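From: Despina Ionescu
To: Tirside Textile List
Date: Feb 23, 2026
Subject: Re: Washing old curtains (and whether to bother)

Piyumi Khan wrote:

> I've been handed two pairs of lace curtains from my aunt's place at
> Erkwood. They've hung in a north-facing front room since well before
> I was born and are the colour of weak tea. My mother says soak them
> overnight in bleach. My mother-in-law says she'll stop speaking to me
> if I do. Is there a middle way? Also, one has a tear near the hem
> that I could put my fist through.
>
> Piyumi

Piyumi,

Your mother-in-law is right, and you can tell her I said so if it's useful currency.

Chlorine bleach on old cotton is a bit like paint stripper on a biscuit. The curtains will come up a lovely white and then come up in your hands. North light has been cooking those threads for decades (we are in the southern half of the world, for the Canadians on this list who write in every year to correct me), and sun-rotted cotton looks perfectly sound until it's wet and has its own weight to carry.

Before any water goes near them, hold a bit from the side that faced the glass and tug it very gently between two fingers. If it gives, stop. You now own some attractive fragments, and Sewwandi Gazi will take them off you for her sample books.

If it holds, fill the bath with cool water and lay each curtain on an old sheet so you can lift the sheet and leave the curtain out of the argument. Let it sit for an hour. The water will go brown in a way that makes you reconsider your aunt. Drain, refill, repeat until you can see the plug. Only then add a little plain wool wash, and rinse it out for longer than you think is sensible. My last pair took 16 fills, and the water bill arrived with what I can only call a tone.

Dry them flat. Please don't peg them on the line, whatever your grandmother did. She had newer curtains.

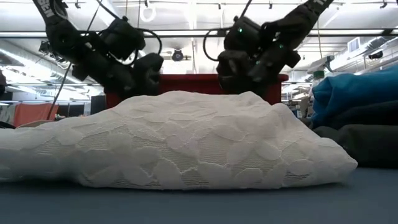
Off-white lace on the table, corded edges around the motifs.

On the tear: take Mitali Seneviratne's advice from September over mine, as her darning is better and she'll only reply to fix it anyway. Her method is to lay fine net behind the hole and catch it down around the nearest motifs, where the stitches get lost in the pattern. Use a single strand of cotton. I tried it with polyester once and it sawed through everything around it like a cheese wire.

As for whether to bother, I can't help you. Oona Kokkonen had hers valued at Hedlund's and was told the frames of the windows were worth more. She rehung them and has been smug about it ever since. If you like looking at the street through them, that's reason enough, and if you don't, they make very decent fruit netting.

One bit of list business while I've got the floor. The archive is up to 1,263 messages, of which I'd guess most are titled "Re: Re: moths". Could people please change the subject line when they change the subject? I spent an evening looking for a starch recipe and found it under a thread about parking at Wikent.

Cheers,
Despina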